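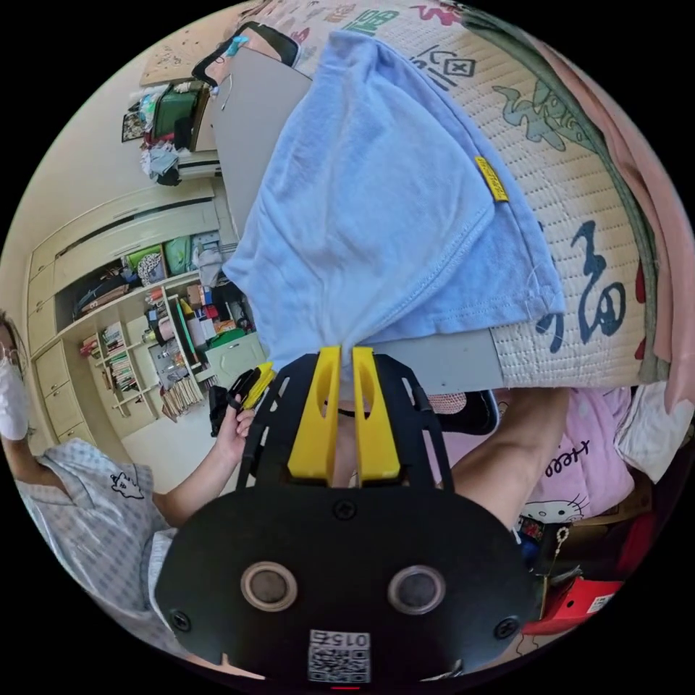
# Chapter 6: Keeping a Hand-Held Gripper Honest

Most books on grippers begin with grip force, and so did the first draft of this one. Then we looked through the repair log for the Pivlow, the two-fingered hand gripper used throughout Part Two, and found that grip force hardly came up. Of the 229 entries, 40 concerned a screw. A further 37 concerned a lens with something on it, the something being described variously as "smear", "fluff" and, in one case, "lunch".

This chapter is therefore about screws and smears. Grip force has been moved to Chapter 7, where it can be as interesting as it likes.

## 6.1 What goes wrong with cloth

Cloth looks like an easy load. A T-shirt weighs very little, has no sharp corners and has never chipped a fingertip. A gripper that spends its day on metal parts gets dented, and dents are easy to find. One that spends its day on shirts goes wrong slowly and politely, and it may be weeks before anyone thinks to look.

The first trouble is lint. It gathers at the pivots, in the slots of the finger mount and in any other opening the designer thought would save weight. A little does no harm. A lot will pack down into a felt pad that stops the fingers closing fully. The user squeezes harder to make up for it, the mount flexes, and one finger ends up slightly ahead of the other. On a block of wood you would never notice. On a single layer of cotton the tips slide past each other and the hem drops out.

The second trouble is the seam. Fingers set up on flat cloth will meet a hem sooner or later, and a hem is several layers thick with a ridge of stitching along it. If the tips are not parallel they will hold the ridge and let go of everything else. Always test on a hemmed corner. Plenty of grippers have passed on a clean square of fabric and disgraced themselves on the first sleeve.

## 6.2 The start-of-day check

The check takes a few minutes, which is just long enough for people to skip it. Do it in this order.

1. Switch the gripper off. If your model has an indicator light, wait for it to go out.
2. Brush the slots and pivots with a dry, soft brush. Brush outwards. Blowing on them moves the lint further in and adds spit.
3. Wipe each lens with a clean lens cloth. The hem of the shirt you are wearing is not a lens cloth, however handy it may be.
4. Try each body screw with the correct driver. You are feeling for movement. If it doesn't move, leave it alone.
5. Close the fingers by hand and look at the tips from the side, then from the front. They should meet along their whole width.
6. Switch on and pick up a hemmed corner. Lift it clear of the table and hold it there.
7. Write the result against the number on the unit's label.

Step 7 matters more in a room with several grippers, all of which look the same and one of which is always blamed. At the Hididetti workshop a unit with a sticking finger was reported three times under three different numbers, and two perfectly good grippers were taken to bits before the right one was found. Read the label the right way up. A label is often fixed so that it faces the fitter, and the person holding the gripper sees it upside down.

## 6.3 Screws, and how much is enough

A screw in a plastic body wants to be snug. People who learned on steel tend to carry on past snug until they hear a small crack, and then they stop. If you have done this, don't fill the hole with glue. Fit a new body shell and keep the old one on the bench as a warning.

Tighten the screws nearest the finger mount first, then work outwards, giving each one a part turn and going round again. Doing one fully before starting the next pulls the body slightly out of true, and the lenses go with it. The Evus maintenance sheet puts this in capitals and underlines it. Somebody there has clearly had a bad afternoon.

After any screw has been moved, the calibration is out of date. It may still be good enough, but you have no way of knowing until you run it again. Section 6.5 gives the full routine.

## 6.4 A worked case

A Pivlow came back to the Chuang test room in August with a note saying "drops shirts sometimes". Its counter showed 2,292 closings since the last service. The motor was sound, the fingers were unworn and the wiring was as drawn. We will follow the fault from the note to the cure, including the two days spent on the wrong finger, and you should keep your own list of suspects as you read.

Begin with the word "sometimes".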